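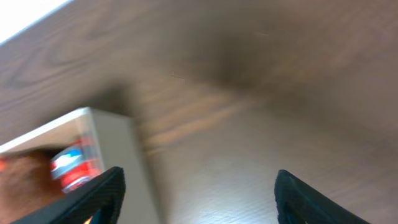

Small Companies & Markets

Shareholders in Barnimport, the herbal tea and plant extract importer, have been told they can expect a first dividend before the year is out, and after such a long wait a good many of them will be very pleased to hear it.

The company, which buys most of its dried leaf and root through the trading house Wolde, said in its October update that it had sold 1,894 cases in the quarter, against 700 in the same three months a year earlier. Chief executive Gemechu Hailu put much of the rise down to a new supply deal with Drutent, the chain of health food shops, which now carries the full Korkska range of sleep and digestion teas in all of its branches (it had been trying out just the peppermint blend until the spring).

"We have had some very patient people on our register, and I know several of them by their first names," Mr Hailu said. "It's a lovely thing to be able to send them something at last, even if it will hardly pay for a holiday."

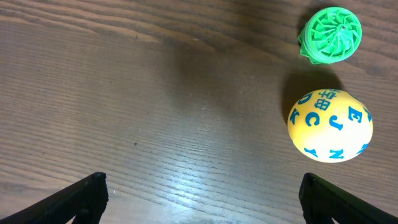
The payment is expected to be 2 pence a share, subject to the usual approval at the general meeting, and will go to everyone on the register at the close of business on the last day of the month. Barnimport has 362 private investors, many of whom bought in when the firm was still packing tea by hand and selling it at country shows.

Amanuel Bogale, who looks after the finances, was a little more careful. He said dried ginger and hibiscus had both become dearer over the summer, and that the company would keep enough cash back to buy next season's crop early if prices carried on climbing. There are no plans to raise money from new shares this year, he added, though a loan for a second blending machine is being talked over with the bank.

The shares were unchanged at midday.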